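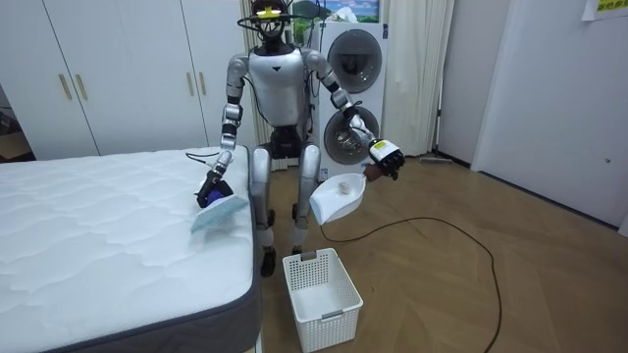

Modupe Oyelaran wrote back after reading the first draft of this section to say that the contact settings should come before the path settings. She had tuned a sweep path for most of an afternoon with the force limit still at its default, and had to throw the work away. The order below follows her advice.

Guides > Kuteo Control Software > Surface Tasks

6. Setting up a two-arm surface cleaning task

This section covers tasks where one arm moves a tool across a soft surface and the other arm holds a dustpan or similar collector. A mattress is used throughout. The same steps apply to sofa cushions and padded benches, with different stiffness values.

You need Kuteo running on the robot and the Fallora planner running on the same network. Section 5 (hand and wrist calibration) must be finished for both arms.

6.1 Before you start

1. Put the robot in Hold mode and check that both feet are flat on the floor.
2. Check the floor for cables. Move any cable that lies where the robot will step.
3. Open the Scene tab and press Refresh Map. Wait for the map age to read zero.
4. Confirm that the mattress shows as one surface. If the quilting has been split into patches, raise Merge Distance one step and refresh again.
5. Mark baskets, bins and other low objects near the feet as Keep Out. The planner does not do this for you.

CAUTION: Open baskets with holes in the sides can be mapped with gaps in them. Always draw the Keep Out box by hand around the whole basket.

6.2 Contact settings

1. Open Arms > Right > Contact.
2. Set Surface Type to Soft.
3. Load the tool profile. For a flat pad on a short handle, start with profile 331.
4. Press Touch Test. The arm lowers the tool until it meets the surface, holds, and lifts again.
5. Read the Settle value. If it keeps drifting while the tool is held down, lower Press Force one step and repeat from step 4.
6. Save the profile under a new name. Do not save over 331.

NOTE: On a soft surface the height of the pad is set by force, and the mapped height is used only for the approach. A map that is slightly off is acceptable here. It is not acceptable on a hard table.

CAUTION: If the tool has a cord, turn on Cord Guard before the Touch Test. Cord Guard limits wrist roll so the cord is not wound around the forearm. It does not know where the rest of the cord is, so watch for snags at the mattress edge.

6.3 Sweep path

1. Open Paths > New > Sweep.
2. Draw the sweep area on the mattress. Stay inside the border fabric on all sides.
3. Set the stroke direction toward the robot.
4. Set Overlap to Medium.
5. Press Preview. Strokes outside the arm's reach are drawn in red.
6. Shorten the area until no red strokes are left, or split the task in two and add a Step command between the halves.

Planning normally finishes quickly. If the planner stops with error 619, the elbow has no clear route between two strokes. Move the robot back a little and refresh the map. Error 772 means that the map changed during planning, most often when a person walked past. Press Plan again.

6.4 Holding arm

1. Open Arms > Left > Role and choose Collector.
2. With the dustpan in the hand, press Learn Object. Keep clear of the arm while it turns the wrist.
3. Set Tilt so that the open edge is higher than the back.
4. Turn on Level Lock. The left wrist will now correct for movement of the torso.
5. Set Minimum Gap between the hands. Do not go below the default on a first run.

NOTE: Light items such as lint or cotton add too little weight for the wrist sensor to read. Turn off Load Check for these, or the task will report an empty pan and stop.

6.5 First run

1. Set Speed to Low.
2. Stand where you can reach the stop button and see both hands.
3. Press Run Once.
4. Watch the first two strokes. If the pad skips, stop and go back to 6.2. If the pad drags the cover into folds, lower Press Force.
5. When the task ends, open Logs > Force and save the trace with the task.

Keep the first trace - support will ask for it. Zachary Melnyk's notes on reading force traces are in Appendix C.

To cancel a run, use the stop button. Closing the laptop does not stop the arms.

Related guides
Hand and wrist calibration
Drawing Keep Out boxes by hand
Fallora planner error list
Moving saved tasks from Brarnano to Kuteo
Release notes, 16/03/2024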